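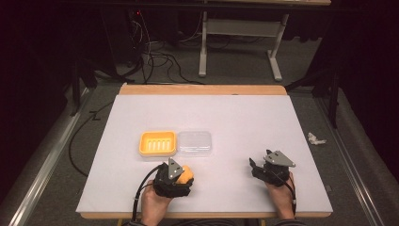
You could just buy the liquid kind, a resident of the third floor wrote on our sign-up sheet, and then signed up anyway. We have kept that remark at the front of the report, where it can do the most damage. It is a fair point. Liquid soap comes in a pump, the pump stands upright, and nothing dissolves while you're at dinner. But the residence at Jalar has bar soap at its sinks, bought in cartons through the Pichon supply office, and it will go on having bar soap until the cartons run out. From what we saw of the storeroom, this will be after we graduate.

WHERE THE SOAP GOES
Bar soap loss in shared bathrooms at Jalar
Project report, Household Materials elective

Background

The project began with a complaint about slime. Anyone who has lived in a dorm knows the substance. It sits under the bar, it has the texture of cold gravy, and it belongs to everyone in the sense that no one will clean it up. Our first plan was to study the slime itself. The instructor asked what we would measure, and after a long pause we decided to study the soap.

Soap that goes down the drain on somebody's hands has done its job. Soap that turns to paste in the dish hasn't done anything. We wanted to know how much of a bar is lost the second way and whether the dish makes a difference. We also wanted a project that could be done in slippers, and we mention this only in the interest of full disclosure.

A bar of soap left in a puddle takes up water from underneath. The bottom swells and goes soft, and the next person to pick it up leaves a layer behind. Standard advice, printed on the side of the Dova carton in very small type, is to "keep dry between uses." The carton does not say how a person sharing a sink with a whole hallway is supposed to arrange that.

Setup

We used 6 bathrooms, all on the same side of the building so that they got the same amount of sun (none). Half were given flat dishes and half were given slotted ones. Every bathroom got a fresh Dova bar at the start and another whenever the old one wore down to what the housekeeping sheet calls "a remnant." The trial ran for 15 days in February, a month chosen by the academic calendar and not by anyone who has to wash their hands in that building in February.

Bars and dishes were weighed every night at eleven on a kitchen scale. Before weighing, the dish was tipped to let free water run off, and the paste was scraped onto a square of wax paper and left to dry on the radiator. Dried paste counted as dish loss. Everything else that was missing counted as use. We are aware that "use" covers a lot of ground, including the bar we later found in the shower down the hall, apparently doing fine. 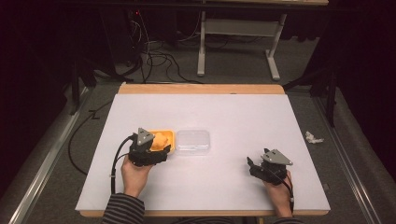 Fig. 2. Rounded orange object in a tray with raised rims.

Choosing dishes took longer than it should have. A raised rim is good for the counter and bad for the soap. It keeps water from running off onto everybody's toothbrushes, and it does so by keeping the water exactly where the bar is. Slots help only if there is somewhere for the water to go next. Several of the slotted dishes on sale at Pichon sit flush on the counter, so that the slots drain into a space too thin to hold anything, fill up, and stop. We put ours on bottle caps. This was our one engineering contribution and we would like it noted.

Results

Across all bathrooms, the bars lost 1,618 grams over the trial. We had guessed less. We had also guessed that most of it would be honest hand washing, and in the slotted bathrooms that held up well enough. The dried paste from those dishes was a thin film that came off like a sticker.

The flat dishes were another matter. In each of the flat bathrooms, more soap ended up as paste than in any of the slotted ones, every night of the trial with 2 exceptions. The first exception was a night when the hot water was off and people simply didn't wash. The second was a night when somebody cleaned the dish. We have no procedure for dealing with somebody cleaning the dish. It had not come up as a risk.

The full nightly weights are in the appendix, along with the wax paper squares for anyone who wants them. No one has asked so far.

Sources of error

Residents knew we were weighing the soap. A note on the mirror said so. This may have made them wash more, or avoid the sink out of spite. A few of them started leaving comments on the note, most of them about our sleep schedule.

The kitchen scale drifts when it is cold, and the hallway is cold. We let it sit on the desk before each round, except on the nights we forgot, which are marked in the appendix with a small sad asterisk.

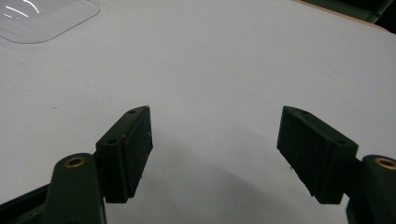

Film left behind on the counters was supposed to be our third category, after use and paste. We gave up on it early, and our only regret is that we didn't give up earlier. The idea was to look at each counter at the same hour and grade the film from clear to cloudy. The counters are white. Dried soap on white is pale gray, and so is pretty much everything else that happens to a white surface. On a smooth white tabletop like the one in this picture, a soft shadow is enough to turn part of it darker, and a tired grader at eleven at night would happily write that down as residue. Two of us graded the same counter once and came back with opposite ends of the scale. One of us had been standing in the light. After that we wiped everything down and dropped the category, and the report is shorter for it.

What we would do differently

Start with a warmer month. Weigh in the morning as well, when the bars have had the night to sit and the difference between dishes should be at its widest. Use darker counters, if the university would like to pay for some.

We would also try cutting the bars in half. A full Dova bar is longer than the flat dish by just enough to ride up on the rim at one end, which props it up out of the water and protects that end nicely while the other end dissolves. By the second day the bars were wedge-shaped. Several residents assumed this was the experiment.

Someone should look at the pump bottles too, in fairness to the sign-up sheet. Our guess is that people take more liquid soap than they need, and that the waste is the same and just better looking. We have no data on this. We had planned a short literature search, but the library's Cluvurico system returned a great many articles about soap operas and we ran out of week.

Recommendation to the residence

Swap the flat dishes for slotted ones with feet. Pichon stocks them on the lower shelf, behind the flat ones. If there is no money for new dishes, bottle caps work, four to a dish, and we have left ours in a cup by the storeroom door. Please don't throw the cup away. It was thrown away once already and we had to drink a lot of soda.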